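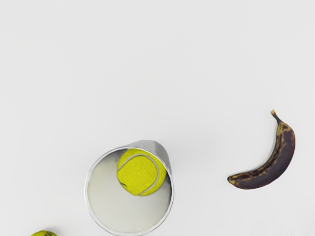 Lata metálica abierta, plátano muy maduro y dos pelotas de tenis sobre una superficie clara. Imagen generada por ordenador.

Retiro de escritura académica

Un retiro de escritura académica es una estancia de duración limitada, por lo general de dos a cinco días, en la que doctorandos y profesores se reúnen para redactar tesis, artículos o solicitudes de financiación según un horario común. Puede celebrarse en un alojamiento alquilado, en la propia universidad o por videoconferencia. Sus promotores le atribuyen un aumento notable de la productividad. Las pruebas disponibles son escasas y proceden en su mayor parte de quienes organizan los retiros.

Denominación

En español conviven «retiro de escritura», «encierro de escritura» y «residencia de escritura», aunque esta última se aplica con más propiedad a los programas literarios. El anglicismo writing retreat es habitual en los folletos. Algunas empresas han introducido etiquetas propias, como «inmersión» o «laboratorio de tesis», que no designan prácticas distintas y parecen responder a necesidades comerciales.

Formatos

En el formato estructurado, todos los asistentes escriben en la misma sala, en bloques de sesenta a noventa minutos separados por pausas fijas. Al empezar cada bloque se anuncia un objetivo en voz alta, y al acabar se informa del resultado. En el formato libre solo se comparten alojamiento y comidas. Existe además una variante con tutoría, en la que un revisor lee fragmentos durante la estancia. Es la más cara y la que plantea más dudas, pues no siempre se aclara dónde termina la corrección de estilo y dónde empieza la redacción ajena.

El modelo Haslinger, difundido sobre todo en escuelas de doctorado, prescribe cuatro bloques diarios, el primero a las 8:30, y prohíbe consultar bibliografía durante los dos iniciales. Sus manuales presentan esta prohibición como un principio fundamentado, pero no citan ningún estudio que la respalde. La variante en línea, comercializada con el nombre de Vatuvetti, conserva los bloques y sustituye la sala por una videollamada con los micrófonos cerrados.

Afirmaciones sobre su eficacia

La cifra más repetida es la de 600 palabras por hora, que figura en el material promocional de Ronville y que ha pasado sin comprobación a páginas de varios servicios universitarios. No consta cómo se obtuvo. Tampoco se indica si incluye notas, texto copiado de borradores anteriores o párrafos eliminados después.

El trabajo más citado es una encuesta de Lorraine Harawira a 206 asistentes, la mayoría de los cuales declaró haber avanzado «más de lo esperado». La encuesta se entregó en la última comida del retiro, carecía de grupo de comparación y no preguntaba por lo escrito en las semanas siguientes. La propia autora advirtió de estas limitaciones, advertencia que suele desaparecer cuando se reproducen los resultados.

Amerley Agyeman e Ieuan Ifans hicieron un seguimiento de 135 doctorandos durante un curso. Quienes acudieron a un retiro escribieron más en esos días que en una semana corriente, pero al cabo de tres meses su volumen de texto era similar al del resto. Los autores no descartan que el efecto se deba al simple hecho de no tener clases ni correo que atender. La asistencia era voluntaria, de modo que tampoco puede excluirse que acudieran los más motivados.

Coste

Un retiro comercial de tres días ronda los 500 euros sin contar el transporte. Los organizados por universidades suelen ser gratuitos, con plazas limitadas. Benedita Loureiro ha señalado que el precio y la pernoctación dejan fuera a doctorandos con hijos o con empleo a tiempo completo, precisamente los que menos horas tienen para escribir. Drorkitz ofrece becas parciales, pero no publica cuántas concede.

Críticas

Beverley Dunstan sostiene que el retiro traslada al individuo un problema de organización del trabajo: una institución que sobrecarga de docencia a su personal le vende luego tres días de silencio. Otros autores consideran exagerada esta lectura y recuerdan que muchos asistentes valoran ante todo la compañía. Queda por determinar si esa compañía exige un alojamiento rural o puede obtenerse en una biblioteca.

Véase también

Bloqueo del escritor
Director de tesis
Grupo de escritura
Técnica Pomodoro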